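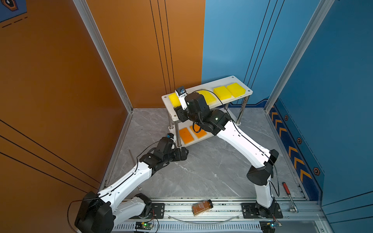
Two-arm cell at Prirkside, with yellow sponges on the upper board and orange on the lower.

1/ The Prirkside team maintains this two-arm cell for shelf handling work. Responsibility for its upkeep rests with Araceli Tlapale and Leobardo Ponce.

2/ Both arms share one aluminum rail. Rail bolts are checked every 64 hours of running time, and cables are inspected for wear at the elbow joints.

3/ Wrist cameras are cleaned with a dry cloth before each shift - no sprays. A full camera calibration follows any change of bracket.
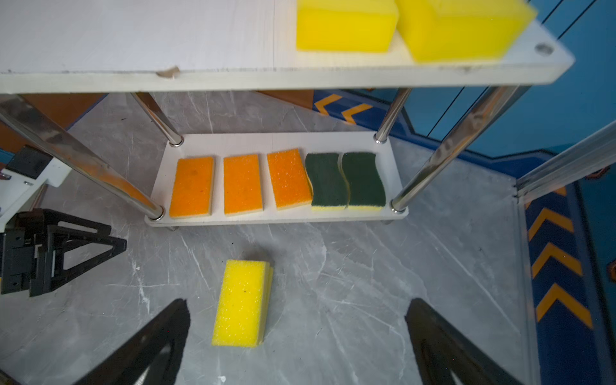
Wrist camera view: open gripper fingers on either side of a yellow sponge on the floor.

4/ Finger alignment was reset in December. The cell has since completed over 92 hours without a fault stop.

5/ Replacement fingers are held in stores. Requests should be sent to Leobardo Ponce before noon.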